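Zaid Dabbas
1/ Okay, a few of you asked what I thought of the Jorkside kit, so I'm going to sit down with my tea and tell you properly. It's the one for pulling parts out of old desktop PCs with a robot arm. Get comfortable, this runs a bit.

2/ First thing to know is that Jorkside doesn't sell you the arm. You bring your own. What comes in the crate is the gripper, a wrist camera, a set of printed fixture trays and the software, which they call Tatex. I had everything mounted and talking by late afternoon, and I am not a fast worker.

3/ I loved the trays right away. You get 10 of them and they're cut for different jobs, so there's a place for the processor, a slot for the memory, little posts for the rest. I've used kits where the parts all end up in one bin and you sort them yourself later, and my goodness what a difference this makes to the day.

4/ The gripper is chunkier than I'd like. The fingers themselves are fine - you can get them down beside a drive carrier - but the body behind them takes up a lot of room, and in a crowded case you plan your approach around it. I spent a good part of August learning which way to come in.

5/ Cables are still the hard bit, as anyone who does this work will tell you (and tell you, and tell you). Tatex has a "soft obstacle" setting that slows the arm down near wiring. I ended up leaving it on all the time. It cost me 17 extra seconds per machine and I don't grudge a single one.

6/ Drive carriers with plastic tabs are where the kit really earns its keep. You teach the squeeze once, save it, and it carries over to the next case of the same model. Screws are another story. There's no driver in the box, so keep your own handy.

7/ Support has been lovely. I wrote to them with a list of 13 questions, some of them pretty silly, and got an answer to every one, with a sketch for the one about camera angle. The manual could use that same person's help, because the calibration chapter had me going in circles.

8/ Would I buy it over the Skendon? For a small shop that mostly sees desktops, yes, and happily. If you handle laptops too, I'd wait, as the laptop trays aren't out yet. They're quoting me 21 days on spare finger pads, so order a set up front.

9/ A few from the bench, for those who like to look inside things as much as I do:
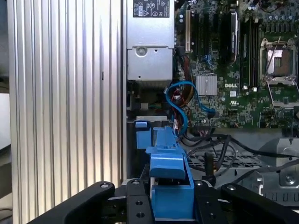
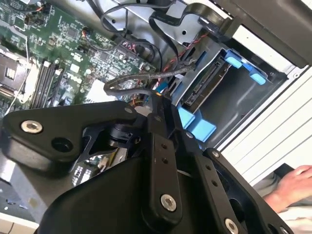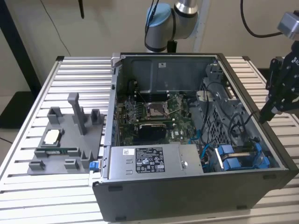
Photos: Zaid Dabbas / Khoury Refurbishing

10/ I'll do a separate thread on the calibration steps once I've written them out in a way that makes sense to somebody besides me. If you already own the kit and found an easier route through that chapter, please send it over - I'd be so grateful!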